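Resetting the bench cell in the simulator

I spent most of May getting the Mulstead cell back into a state where I could trust it. Mulstead is what we call the simulated bench: one white arm on a perforated table, a cabinet at the far edge, and a pile of kitchen things and crates to pick up. It runs on a simulator build we call Rikeck, and it needs looking after much like a real cell does. Things drift. Somebody changes a friction value to make one grasp work, and then the mugs slide.

The trouble began after an update. Runs that used to pass were stopping with the arm short of the target, always by the same amount. I blamed the planner for two days. Then I compared the stored base position with the mounting point on the table model and found they no longer agreed. The update had moved the table's origin from its center to a corner, and the base offset had been patched by hand to make up for it. The patch was close enough to look fine on screen.

I took the patch out and set the base again from the table holes. They're evenly spaced, so they make a decent ruler. After that I went through the views one at a time, with the plates, mugs, cans and crates all out on the table, and checked each object against its entry in the layout file.

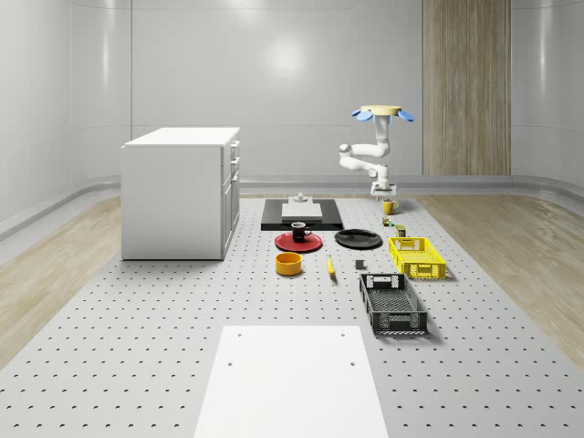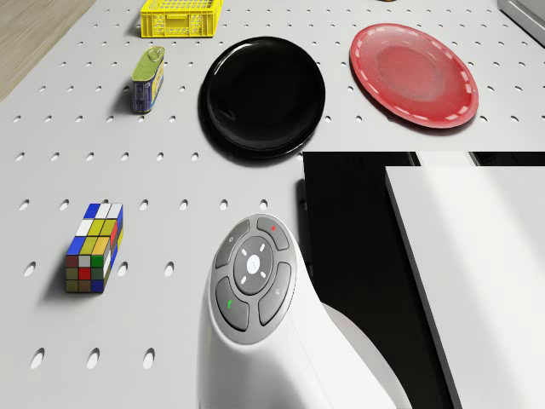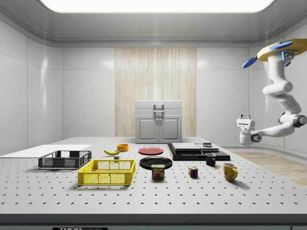

What I check after a reset

The order matters to me mostly because I've done it in the wrong order and had to start over.

First the base. Load the arm with no motion and read its position back. If it doesn't match the file, stop and fix that before touching anything else.

Then the joints. I run each one through a small move by itself, slowly, and compare the reported angle with the commanded one. Forty small moves is my usual number. It's dull and it takes most of a coffee.

Then the objects. Let everything settle under gravity with the arm parked. A mug that creeps has a bad collision shape, or it was placed a hair inside the table and is being pushed out. The SPAM can had that second problem. The plates are worse -- a thin rim with a coarse collision mesh will rock forever if you let it. I rebuilt both plate meshes and the rocking went away.

Then the crates. The open sides are expensive if you model every gap, so ours collide as solid walls. That's fine until you want a finger to go through the side. We don't, so I left it alone.

Last, the full run. I queued 1,011 episodes overnight with the new base position. In the morning 188 had failed, nearly all of them on the mugs, when the gripper came in on the handle side. I can live with that for now. It's a grasp problem and it has its own ticket. None of the failures had the old constant offset.

Notes for next time

The layout file now stores the table origin by name, so a moved origin should throw an error at load. I also put the old hand patch in the Gronow folder with a note saying what it did -- please don't bring it back.

The Bidadano cell uses the same table model and I haven't checked it yet. If its arm starts stopping short, look at the base first.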